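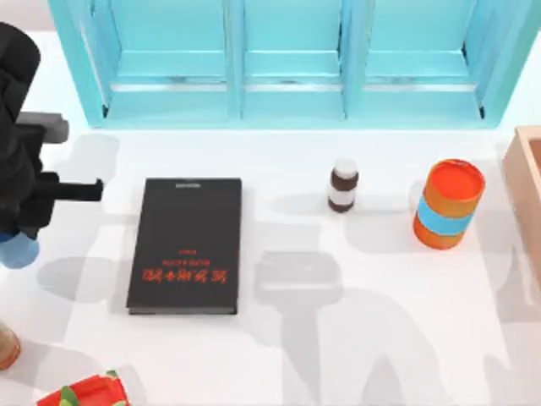 **Thread: Two-arm put-away cell at returns, six weeks in. What changed for the bench crew**

**mpuma_ops** wrote:

Posting numbers and staffing notes for anyone sizing the same thing. Site is the Valmont returns building. Mixed small goods: books, pharmacy items, canisters, household. The cell is two arms over one white table with a three-compartment shelf along the back. Software is Firnora, integration by Mokivitz. Job is to take each item off the table and put it in the correct compartment.

Before: four people per shift at the bench, 3,000 items per day across two shifts.
Now: two people at the bench, one on exceptions, one moved to inbound inspection. Volume is the same. The cell takes 2,000 of the 3,000. The rest is still done by hand because the item is soft, in a torn bag, or over the weight limit.

Nobody was let go. Two people did change shift, and one of them did not want to.

The layouts are tested in simulation before they go on the floor. The one at the top of this post is from the current test set: flat book, pill bottle, larger orange canister with a blue band, open wooden box at the right, shelf empty at the start. Ask if you want the acceptance criteria.

Marleny Puma

---

**gantry_crane_gary** wrote:

What is the exception rate? "One on exceptions" could mean 1% or 20%.

---

**mpuma_ops** wrote:

203 exceptions yesterday out of the 2,000, so a little over 10%. The contract target is 5%. Flat items are the largest group. A closed book lying on a table gives a two-finger gripper very little to hold unless it can slide the book to an edge or close across the width.

---

**l_chambi** wrote:

I work the exceptions station in the same building, so I will add what the summary leaves out.

The old job was scan, look, place. You set your own pace and you talked to the person next to you. The new job is waiting for a light. When it comes on you have 40 seconds to clear the item before the cell counts it as a stop, and stops go on the shift report under the operator's name. I am not faster or slower because a book would not pick up.

Also, 203 is the count of items. Several of those needed two visits. I logged my own for a week in April during the trial and my visits ran higher than the item count every day.

Leidy Chambi

---

**mpuma_ops** wrote:

Leidy is right about the report. The operator field is filled in by default from the badge login. I have asked Mokivitz to split stops into "cell fault" and "response time." No date from them yet. I did not know about repeat visits and would like to see that log.

---

**torque_spec** wrote:

I disagree that the 40 second timer is the problem. Without a response target the cell sits idle and the business case goes away. We run 30 seconds at our place and people adjusted.

---

**l_chambi** wrote:

How many other tasks does your exceptions person have? Ours also replaces labels and empties the reject box. If I am at the label printer when the light comes on, I have lost 15 seconds walking.

---

**torque_spec** wrote:

None. Dedicated station. OK, that is a different setup and I would not run 30 with a shared role.

---

**northdock** wrote:

Question on the simulation. How well does it match the floor? Our vendor's models had every item clean and rigid. The real pill bottles came in with sticky labels and loose caps, and the first month was ugly.

Second question: the book in that render is upside down from where I'm looking. Is orientation randomized or does the cell expect it a certain way?

---

**mpuma_ops** wrote:

Orientation should not matter for put-away. It matters for us only if the barcode is face down, and then it goes to exceptions.

On the match: good for rigid cylinders, poor for books. The simulated book stays closed. Ours open when pushed. We gave Mokivitz a list of 700 failed picks with item codes and asked for the worst of them to be added to the test set. Leidy's station wrote most of the fault notes on that list, and those notes were more useful than the error codes.

---

**l_chambi** wrote:

Then the fault notes should be in the job description. I write them between lights. The posted pay grade for the station still says "bench associate."

---

**gantry_crane_gary** wrote:

Seconding this. At the Ríos site they made it a separate grade, "cell attendant," one step up, with two hours a week off the line for the write-ups. Took a grievance to get it, but turnover at that station dropped.

---

**mpuma_ops** wrote:

Send me the Ríos posting if you can share it. The grade review closes July 27, 2023 and I can attach it.

For northdock: acceptance criteria are in your messages.

---

**l_chambi** wrote:

Log is on your desk, Marleny. The second visits are marked in the right-hand column.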